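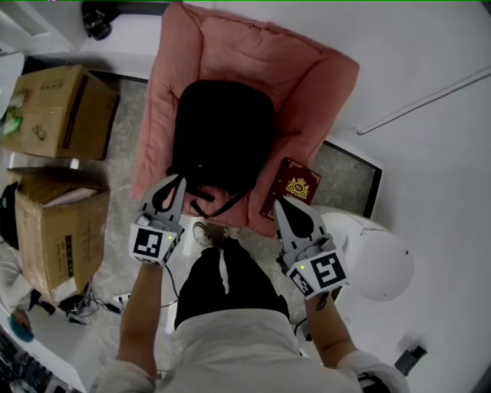

粉色扶手椅,黑色背包。

2019年6月1日

上一篇写完去 Riltley 的行程以后,留言里问得最多的居然是行李。路线没什么人问,吃的也没什么人问,全在问我那十天到底背了什么、背的什么包、衣服怎么洗、冷不冷。那就单独写一篇吧,反正今天下雨,哪儿也不想去,泡了一大壶茶坐在这里慢慢打字。

先交代一下背景,给没看过上一篇的朋友。我去年11月去了趟 Riltley,一个靠海的小镇,坡特别多,石板路特别多,公交车特别少。待了10天,只背了一个20升的双肩包,没有托运,没有拉杆箱,也没有那种说是“随身小包”其实塞得比主包还重的帆布袋。(帆布袋这件事我后面要专门骂一段。)

我以前完全是另外一种人。大学的时候放假回家,我能拖一个大箱子,背一个包,手里再提一袋子水果,上火车全靠好心人帮忙往行李架上举。工作以后有了一点钱,箱子反而越买越大,出差两个晚上也要带四双鞋,因为“万一呢”。万一要去正式一点的地方吃饭呢,万一下雨呢,万一酒店有健身房呢。我从来没有去过酒店的健身房,一次都没有,可是那双运动鞋陪我去了很多城市,鞋底干净得像刚从盒子里拿出来。

转变是被逼的。有一回出门箱子的轮子坏了,坏得还特别刁钻,四个轮子里有一个卡死不转,你往前推,它就往左拐。我就那么一路跟箱子较劲,从车站拐到旅馆,到的时候右手手心磨出一个水泡。前台那位先生看了看我的箱子,问我是不是要住一个月。我说住两晚。他没再说什么,把电梯的方向指给我看,电梯停用了。

那天晚上我坐在床边,把箱子里的东西一样一样拿出来铺在床上,越铺越生气。吹风机,房间里有。厚外套,天气好得要命。一整瓶洗发水,满的,新的,不知道当时是怎么想的。还有三本书!两晚,三本书,我最后一页都没看,在床上刷手机刷到睡着。

回来我就跟 Atieno 抱怨。Atieno Muli 是我以前合租的室友,我们一起住了好几年,她是我见过最会收拾东西的人,每次出门背个小包就走了,我一直以为她是去朋友家吃晚饭,结果她说她去一个星期。她听完我的轮子故事笑了很久,然后跟我说,你下次收拾的时候先把包拿出来,再想带什么。你每次都是先把东西堆好,再去找一个装得下它们的箱子。

我当时觉得这是废话,后来发现还真挺管用。包就那么大,装不下就是装不下,你得自己做决定。

## 包

大家最关心的先说。我背的是 Letel 的一个双肩包,20升,黑色,花了570块。这个价钱我犹豫了很久,放进购物车又拿出来,来来回回折腾到它都没货了,过了一阵补货才咬牙下单。没有人给我钱写这个,我也没有优惠码,别在留言里问我要优惠码了!

优点:能完全摊开,像箱子一样从侧面一圈拉链打开,找东西不用把手伸到底去掏。肩带厚,背一整天肩膀不勒。背板是硬的,塞满了以后也不会变成一个球。

缺点也有好几个。第一,侧面的水瓶袋太浅,我的水壶弯腰系鞋带的时候掉出来过,在 Riltley 那个坡上,咕噜咕噜一直滚到下面面包店门口,一条狗追着它跑,我追着狗跑。第二,主拉链在转角的地方有点涩,塞满的时候要用一只手按着布,另一只手慢慢拉,急了就会咬住里面的衬布。第三,胸前那根小带子的扣子很难单手扣上,大冬天戴手套就更别提了。还有颜色,黑色特别显灰,我家里有猫的朋友自己掂量。

要不要买这么贵的?我觉得不用。Atieno 用的是一个不知道什么牌子的旧包,拉链头都掉了,她拿一根鞋带穿在上面当拉手,照样到处跑。你家里如果有一个背着舒服的包,就先用那个,出去走一趟再说。买包之前在家里装满了背着下楼买趟菜,比看多少测评都强。

我对肩带比较挑,是因为我肩膀窄,一般的包走着走着就往外滑。试的时候一定要装点重的东西进去,店里那种塞了一团纸的样品,谁背都觉得轻飘飘的好舒服。我会从店里借几本书塞进去(脸皮要厚一点),然后在店里来回走,蹲下,站起来,转身,假装捡东西。店员看我的眼神比较复杂,但是也没有赶我走。

带子调节也讲两句。很多人把肩带放得特别长,包垂在屁股上面,走起来一颠一颠的,看着潇洒,腰很受罪。收短一点,让包贴着背,上面那两根小斜带子(很多包都有,很多人从来没碰过)拉紧一点点,重量会往身体这边靠。剩下来的长带子尾巴可以卷起来用皮筋扎住,不然坐车容易夹到车门里。我夹过,整站路都贴着门站着,一动不能动,假装自己在看风景。

## 衣服

11月的 Riltley 是什么天气呢,白天有太阳的时候穿一件毛衣刚好,太阳一下去海风就来了,吹得人耳朵疼,还会下那种很细的雨,打伞嫌麻烦,不打伞走一会儿头发就全湿了。

我带的衣服是这些:

- 身上穿的:长袖打底、毛衣、防风外套、深色长裤
- 包里的:两件换洗的长袖,一条轻一点的裤子,一件薄羽绒背心
- 内衣袜子,够换几天的
- 睡觉穿的一件旧T恤,领口都松了
- 围巾、毛线帽

没了。真的没了。看上去好少是吧,我第一次把它们摊在床上的时候心里特别慌,总觉得漏了什么,在房间里转来转去,偷偷塞进去一条裙子,又拿出来,又塞进去。最后裙子还是带去了,十天里一次也没穿!所以严格来说我的包还可以再瘦一点。

颜色我全选了灰的、深蓝的,随便抓两件都能穿在一起。缺点是照片里的我每天都长得一样,我妈看了照片问我是不是一天之内拍完的。我说妈,那是十天。她说那你给自己买件红的吧。后来我在镇上的市集上买了一条红围巾,拍照果然好多了,我妈是对的。

毛衣要带薄的。厚毛衣好看是好看,一件就能把半个包占掉,而且进了有暖气的屋子脱下来没地方放,只能抱着,像抱一只羊。薄的可以叠着穿,冷了加一件背心,再冷就把外套拉链拉到顶。我最冷的一次是站在码头等船,把带来的所有衣服全穿上了,包瘪瘪的背在背上,人胖得像个粽子。

袜子值得多花点钱。我穿羊毛混纺的,走了一天也不怎么臭(我自己认为),晚上搓一把挂起来,第二天早上差不多能穿。棉袜就不行,棉袜在海边根本干不了。

## 洗衣服

好多人问这个,语气里都带着怀疑,好像我十天没换过衣服似的。

我隔一天洗一次。睡前在洗手池里洗当天的袜子内衣,捎带一件长袖。带一小块肥皂就够了,别带洗衣液,漏了你会恨死自己。洗完不要直接挂,先把衣服平铺在干毛巾上,连毛巾一起卷成一个卷,然后整个人跪上去压。对,跪上去。毛巾会吸掉很多水,再挂起来就快得多。这招是 Atieno 教我的,我当时在她房间里看见她跪在地上压一个毛巾卷,还以为她在练什么功。

挂的地方要看运气。我住的那家旅馆叫 Lema,一对老夫妻开的,房间很小,但是有一个老式的铸铁暖气片,简直是洗衣服的人的天堂。袜子搭上去,睡醒就脆了。老太太第二天来送毛巾,看见我暖气片上一排袜子,什么也没说,下午回来发现她给我拿了一个木头的小晾衣架。我当时感动得不得了,退房的时候想跟她多说几句谢谢,可惜我会的当地话只够买面包。

对了,Lema 的早餐我上一篇忘了写。有一种咸的奶酪卷,外面撒芝麻,刚出炉的时候拿在手里烫得要左右手来回倒。老先生会看你吃,你吃完一个他马上再夹一个给你,你摆手他也夹。我有一天早上吃到走路都是直着的。

## 鞋

鞋是行李里最坏的东西,又重又占地方又压不扁,所以我现在只穿一双出门,包里不再放第二双。脚上那双是 Kiker 的,一双长得很普通的皮面矮帮鞋,底比较软,去之前我在家里已经穿了很久,磨合好了。

千万不要穿新鞋去旅行。我知道大家都听过这句话,我也听过,我还是穿新鞋去爬过山。当时在鞋店里试着那么舒服,走了一上午,两个脚后跟全破了,下午只好把后跟踩下去当拖鞋穿,一个游客大妈看我可怜,给了我一把创可贴,上面印着小鸭子。

只带一双鞋最大的风险是湿了没得换。我在 Riltley 真的遇上了一次,踩进一个看起来很浅的水坑,一脚下去没到脚踝。回去拿报纸团塞进鞋里,隔一会儿换一次报纸,晚上靠在暖气片旁边(别贴着,皮会裂),第二天早上里面还有一点潮,穿厚袜子也就对付过去了。那天晚上出去吃饭是穿着旅馆拖鞋去的,就隔壁那家小馆子,端菜的小哥低头看了我的脚一眼,给我拿了一张靠炉子的桌子。

## 瓶瓶罐罐

这个部分我改造得最彻底,也最痛苦。我原来的洗漱包单独拿出来称,比我现在半个背包都重。

现在的做法是出门前一个星期,在家里就只用打算带走的那些东西。牙膏挤到一个小管里,面霜分一点到小盒子里,洗脸和洗澡用同一块肥皂。一个星期下来,缺什么自然就知道了。我缺的是护手霜和唇膏,海边风大,这两样要是没有,人会整个裂开。不缺的是化妆水、发膜、卷睫毛的夹子,还有一支我以为自己每天都在用的眉笔,原来我一周也画不了几次眉毛。

小盒子一定要贴标签。我把面霜和发蜡装在两个一模一样的盒子里,没贴,第一天早上迷迷糊糊往脸上抹,越抹越黏……那一整天我脸上都有一股柑橘味,还挺定型的。

药我带得比较全,这个不省。退烧的、肠胃的、过敏的,剪下来几片装在小袋子里,把说明书折一折一起放进去,不然真病了脑子糊涂,看着白色药片不知道哪个是哪个。我还会带一小卷胶布,什么都能粘,脚后跟、眼镜腿、裂开的充电线,拆开过的饼干袋子也归它管。

## 帆布袋,终于轮到你了

我劝大家警惕“就再拎一个小袋子”的想法。这个小袋子太危险了。一开始里面只有一瓶水和一本书,你觉得很轻松,很文艺。到了车站买个三明治,放进去。外套热了脱下来,放进去。路过一个小店买了个杯子,包好,放进去。等到下车的时候它已经勒得你手指发白,两只手换着拎,换到后来挂在脖子上。

而且人一旦多出一件行李,就多了一样可能忘掉的东西。我忘在长途车座位底下的那个帆布袋里有一件我很喜欢的开衫,到现在想起来还心疼。打电话去车站问,那边的人很认真地帮我找,找回来一个别人的帆布袋,里面有一把韭菜。

所以我现在带的是一个可以折成很小一团的布袋子,平时塞在背包最底下,只在买菜和去洗衣房的时候拿出来。走路赶车的日子绝对不许拿出来!这是我给自己定的规矩。(在 Riltley 的最后一天破了一次戒,因为买了两瓶当地的橄榄油。)

## 怎么往包里放

网上有很多收纳教程,卷起来的,叠起来的,抽真空的,我都试过。抽真空那个我特别不推荐,去的时候是挺小一块砖头,等你打开穿过一轮,回来的时候旅馆里又没有吸尘器给你抽,你就得坐在袋子上面,用体重把气一点一点挤出去,挤得满头是汗,一松手它又呼吸回来了。

我现在就是很朴素地叠,用两个布的收纳袋,一个装干净的,一个装穿过的。随着日子过去,一个越来越瘦,一个越来越胖,总量不变。重的放在靠背的一侧,中间偏上,轻的往外放。雨衣永远在最上面,下雨的时候没有人想当街把内衣掏出来再找雨衣。

护照和钱不放背包,贴身放。充电线卷起来塞进一只干净的厚袜子里,省一个小包,袜子还能顺便保护插头。手机充电器我以前总忘在旅馆墙上,后来养成习惯,睡前把鞋放在插座旁边,第二天穿鞋的时候眼睛一定会看见它。

书的话,我还是带一本纸的,薄的,旧的,看完可以留在旅馆。Lema 楼梯拐角有一个小书架,都是住客留下来的,什么语言的都有,我把我那本散文留在那儿了,夹了一张小纸条。不知道下一个看得懂中文的人什么时候才会走到那个拐角。我从书架上拿了一本讲养蜂的小册子,看不懂字,里面的插图很好看,现在垫在我的茶壶下面。

## 到底哪些带了没用,哪些没带后悔了

带了没用的:那条裙子;一个充气颈枕(吹起来头晕,靠着又硬);一条速干毛巾,旅馆都有毛巾,它唯一的贡献是垫过一次湿椅子;一把折叠勺。

没带后悔的:手套!我以为有口袋就行了,可是拍照的时候手总得拿出来。还有一个正经的手电筒,镇上晚上路灯很少,台阶高高低低的,用手机照路又费电又照不远。耳塞也应该带,窗户外面有一只海鸥,每天天没亮就站在屋顶上骂人,骂得非常有感情。

本来想带又没带、后来也没想起来的:电脑。出门前一晚纠结得要命,怕有工作找我,最后一狠心放在家里了。工作确实找了我一次,我用手机回了一句“回来处理”,对方说好的。就这样。

## 回答几个留言

有朋友问带孩子能不能这样轻装。我没有孩子,不敢乱讲。我表姐带小孩出门那个阵仗我是见过的,光是擦手的东西就有湿的干的两种,我还是闭嘴吧。

有人问是不是得个子小、衣服小才行。我觉得有点道理,衣服尺码大自然占地方,鞋也是。那就换大一号的包嘛,没人规定非得是我这个容量。你背得动,走得开心,上下楼梯不喘,就行了。

还有人问夏天是不是更轻松。应该是,衣服都薄,洗了也干得快。不过夏天我出汗多,换得勤,所以下个月那趟我打算多带一件上衣,少带一条裤子。帽子还没想好带哪顶,宽檐的那顶好看但是压不得,压过一次以后帽檐就翘成波浪形了,戴上像一片炸过的薯片。

至于那位问我背着包坐飞机能不能塞到座位下面的朋友:我的可以,塞满了也可以,但是脚就没什么地方放了,腿长的人慎重考虑。每家航空公司要求又不一样,出发前自己去查一下你那一趟的规定,别听我的,我上次就差点因为橄榄油被拦下来。那两瓶油后来是在机场坐在地上送出去一瓶、又花钱寄了一瓶,寄费比油还贵,细节不提了,提了又要难受一晚上。

夏天那一趟回来,如果宽檐帽还活着,我再更新一下清单。谁有又能压又能遮太阳的帽子,麻烦在下面告诉我牌子,价钱也写上,谢谢!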